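Partager (32) | Commentaires (2) | Imprimer | Envoyer par e-mail

Pour une mesure de la réverbération à la livraison des logements

Cempaka Ong
lundi 18 janvier 2021

La réglementation acoustique du logement traite convenablement ce qui vient du voisin. Elle fixe des isolements aux bruits aériens, des niveaux de bruits de choc, des limites pour les équipements. Elle demande aussi une aire d'absorption minimale dans les circulations communes, dont la surface équivalente se calcule par rapport à celle du sol. Passé la porte palière, elle se tait sur ce point. Un séjour peut être livré avec un temps de réverbération que l'on refuserait dans une salle de classe, et le procès-verbal de réception n'en dira rien.

Je soutiens qu'il faut mesurer cette grandeur à la livraison et la communiquer à l'occupant. Je ne demande pas de seuil, du moins dans un premier temps.

Rappelons la relation utilisée par tout le monde. Selon Sabine, la durée de réverbération est proportionnelle au volume et inversement proportionnelle à l'aire d'absorption équivalente, c'est-à-dire à la somme des surfaces pondérées par leur coefficient d'absorption. Le constructeur fixe le volume et la plus grande partie des surfaces. L'occupant apporte le reste : rideaux, tapis, literie, livres, vêtements dans une penderie ouverte. Dans les intérieurs d'il y a deux générations, cet apport était considérable. Il a diminué, et le bâti n'a rien fait pour compenser.
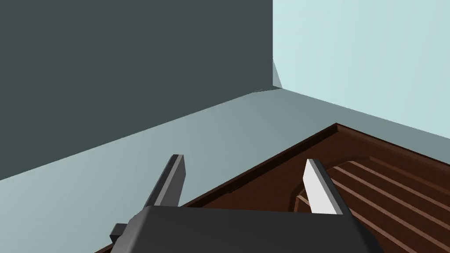

Les coefficients des matériaux courants sont connus depuis longtemps. Un enduit peint sur support lourd absorbe quelques centièmes de l'énergie incidente aux fréquences de la parole, un carrelage collé encore moins. La plaque de plâtre sur ossature fait mieux dans le grave, par effet de membrane, et redevient presque aussi réfléchissante que l'enduit dès que l'on monte. Considérons une paroi gris ardoise, une autre bleu très pâle, toutes deux lisses et unies, sans moulure ni relief, qui se rejoignent dans un angle au-dessus d'un sol gris-bleu. Si l'on réalisait ces surfaces en matériaux durs, l'angle renverrait vers la source, après deux réflexions, une bonne part de ce qu'il reçoit dans le plan horizontal. Cette géométrie est banale. Elle devient gênante lorsque rien, sur aucune paroi, ne vient la corriger.

L'objection habituelle est que le mobilier s'en charge. Je l'ai longtemps admise. Avec Darmawan Kusuma, j'ai repris les relevés de 32 séjours récents, mesurés vides puis quelques mois après l'emménagement, avec la même source et les mêmes positions de microphone. L'écart entre les deux états est réel dans tous les cas. Il est aussi très dispersé, et la dispersion s'explique surtout par la présence ou l'absence de textile au sol. Les meubles à panneaux durs comptent peu comme absorbants. Ils diffusent, ce qui rend le champ plus homogène et supprime certains échos flottants, mais l'énergie reste dans la pièce.

Il faut ici séparer deux phénomènes que les notices commerciales confondent volontiers. L'absorption retire de l'énergie au champ sonore. La diffusion la redistribue dans l'espace et dans le temps. Une surface en relief, une bibliothèque à moitié remplie, une charpente laissée apparente diffusent, à condition que leurs dimensions soient comparables à la longueur d'onde. Un bois massif et fini n'absorbe presque rien dans le médium. L'idée selon laquelle « le bois réchauffe le son » vient de salles où il est monté en panneaux minces devant une lame d'air, configuration qui fonctionne en résonateur dans le grave et dont les propriétés ne se transposent pas à une pièce de forte section.

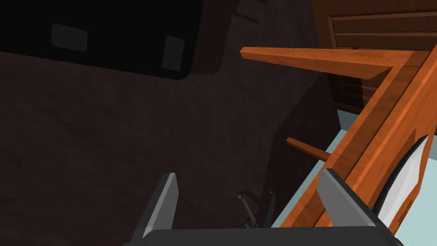 Cadre en bois orange, poutres rectangulaires à surface lisse.

La société Gultero, qui commercialise des logements à structure apparente, a retenu dans sa documentation l'expression de « confort sonore naturel ». Je ne conteste pas que ses bâtiments soient agréables. Je note qu'aucune valeur n'accompagne l'expression, ni durée, ni aire, ni bande de fréquences, et qu'un acquéreur n'a aucun moyen de comparer cette promesse à celle d'un autre programme. Wilson Guzmán, qui y dirige les études, m'a répondu avec courtoisie qu'il n'existait pas de demande. C'est exact, et l'on voit mal comment il en existerait une pour une grandeur qui n'est affichée nulle part. La performance thermique était dans cette situation avant son étiquetage.

Le coût de la mesure est faible. L'opérateur qui vient contrôler l'isolement entre deux logements relève déjà la durée de réverbération du local de réception, puisqu'il en a besoin pour corriger ses niveaux. La donnée existe dans son fichier. Elle sert à normaliser un autre résultat et disparaît ensuite du rapport de synthèse.

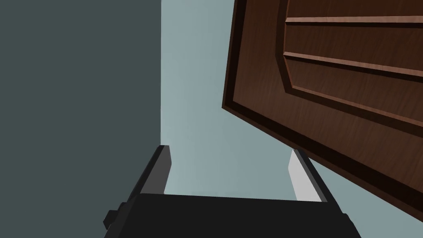 On pourrait donc commencer par publier ce que l'on possède. Le relevé se fait par bandes d'octave, et je plaiderais pour que l'on conserve au moins les bandes centrales séparément. Une valeur unique masque le défaut le plus courant du neuf, qui est une réverbération longue dans le médium et l'aigu avec un grave correctement amorti par les cloisons légères. À l'oreille, cela donne une pièce claire, dure, fatigante à plusieurs. Deux séjours de même valeur moyenne peuvent se comporter de façon opposée lorsque quatre personnes y dînent.

Reste la question du mobilier au moment de l'essai. Un local livré est vide, et la valeur obtenue sera toujours plus défavorable que celle de l'usage. Je ne vois pas de difficulté à l'indiquer comme telle. On peut y joindre une valeur calculée, par ajout d'une aire forfaitaire proportionnelle à la surface de plancher. Le forfait sera faux pour chaque ménage pris isolément, comme l'est la température de consigne dans un calcul thermique. Il permettra de comparer. 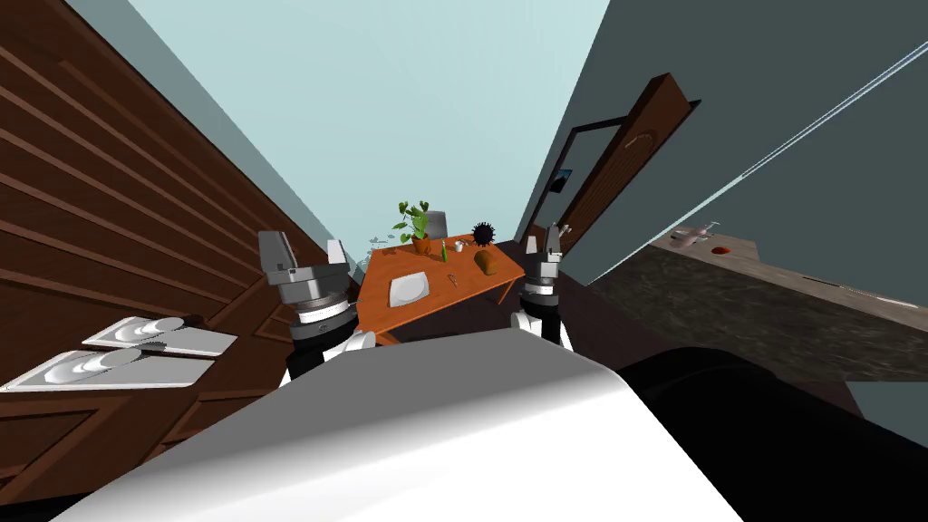
Ce que disent les occupants

L'enquête Mindeck a recueilli 1 353 réponses d'occupants de logements récents. La question sur l'acoustique intérieure y est mal posée : elle demande si l'on est « gêné par le bruit dans le logement », sans distinguer l'origine. Qistina Ngau a dépouillé les commentaires libres, travail ingrat dont je la remercie. Une part notable des plaintes classées comme défauts d'isolement décrit en fait une réverbération excessive. On y parle de télévision qu'il faut monter pour comprendre les dialogues, d'enfants « qui résonnent », de visioconférences où l'interlocuteur se plaint d'entendre une salle de bains. Aucun doublage de mur mitoyen n'y changera quoi que ce soit.

Ce dernier cas est devenu fréquent depuis que l'on travaille chez soi. Le microphone d'un ordinateur portable est placé à une distance de la bouche où le champ réverbéré pèse déjà beaucoup, et il ne dispose pas de l'écoute binaurale qui permet à une personne présente de faire le tri. Les traitements logiciels corrigent une partie du défaut au prix d'une voix amincie. L'absorption reste le seul remède à la source.

Pourquoi pas un seuil

Octavio Villanueva défend une exigence chiffrée immédiate, avec plafond absorbant obligatoire dans les séjours ouverts sur cuisine. Je comprends la position et ne la partage pas. Un seuil fixé sans base de données sera réglé sur ce que l'industrie du plafond sait vendre. Nous aurions des faux plafonds perforés dans des pièces déjà basses, perforations que le premier peintre venu bouchera au rouleau. J'ai vu ce résultat sur l'opération Yazzie, où le produit Flesus, correct en laboratoire, avait été repeint à la deuxième location. Il ne restait de sa performance que celle d'une plaque ordinaire.

Une valeur publiée laisse au contraire le choix des moyens. Un maître d'ouvrage pourra traiter une seule paroi, prévoir un sol souple, dessiner un rangement à façade perforée, ou ne rien faire et l'assumer par écrit. Après quelques années de relevés, on disposera d'une distribution par typologie de pièce, et la discussion sur le seuil aura un objet.

Le point de procédure est le suivant. Il suffit d'ajouter une ligne au rapport de mesure remis en fin de chantier, avec les durées par bande pour le séjour et une chambre, local vide, menuiseries fermées. J'ai soumis cette rédaction en octobre à plusieurs bureaux de contrôle. Deux ont répondu favorablement, sous réserve que la ligne soit opposable au même titre que les autres, et j'accepte cette réserve.

Recevez nos prochains articles par e-mail : inscription à la lettre d'information
Ce site utilise des cookies pour mesurer son audience. Accepter | Paramétrer
2 commentaires – Imprimer cet article – Envoyer par e-mail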